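ok so I have now been to my local bowling alley six Tuesdays in a row and I need to talk about league night, because I am not the person I was in March

Background: I hadn't bowled since I was maybe eleven. A coworker's team lost their fourth to a knee surgery and she asked the whole office in one email. I was the only one who wrote back. That is the entire selection process, in case you were worried you weren't good enough

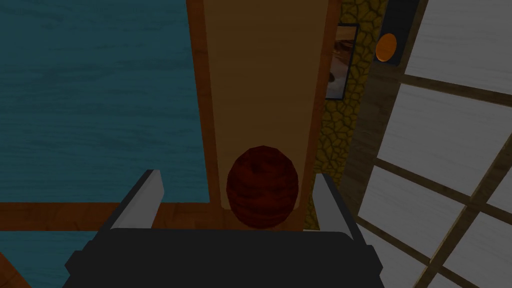 First night I rolled an 81. My coworker said "that's fine, we have handicap!" and then spent ten minutes explaining handicap and I came away understanding that the worse I am, the more useful I am. Never had a hobby work like that before

The team is called Split Personalities. There are two other teams in the league with the same name. The guy who runs it, Noel Policarpio, just calls us Splits, Other Splits and Blue Splits. We're Other Splits

Things I did not know about bowling: there's oil on the lane! They put it down in a pattern and it moves around all night as people play, so the shot that worked in game one slides right past the pocket in game three. I thought I was just getting tired (I was also getting tired)

Also the arrows on the lane are for you to look at. You're supposed to look at the arrows and not the pins. I've been staring at the pins my whole life like a fool

Aranka Bodnár on Blue Splits is 70-something and averages more than anybody on my team. Throws it so slow you could go get nachos. It just wanders down there and everything falls over. I asked her what her secret was and she said "I don't throw it hard" and went back to her crossword

Money stuff, since a couple of you asked: it's 20 bucks a night, which covers three games and goes partly into the prize fund. Shoes were extra until I bought my own. Got them used, brand is Arruda, they're maroon and white and I love them more than any shoes I own

Did NOT buy a ball yet. Everybody keeps telling me to buy a ball. You get it drilled to your hand and apparently it changes your life. I'm still on a house ball with somebody's initials scratched into it - it's a 12 pounder and the thumb hole is a bit too big so I squeeze, which is wrong, I know, I've been told

Last week I got a turkey (three strikes in a row) and the fourth ball went straight in the gutter. Still finished with a 134. I took a picture of the score screen and sent it to my mom and she replied "is that good"

We're in second to last place, 27 points behind Blue Splits. There are still a bunch of weeks left and our knee guy might be back for the end of it, at which point I guess I'm a sub?? I've decided not to think about that

anyway if you're near an alley and they have a sign up looking for league people, call them. And bring your own socks, the vending machine ones are terrible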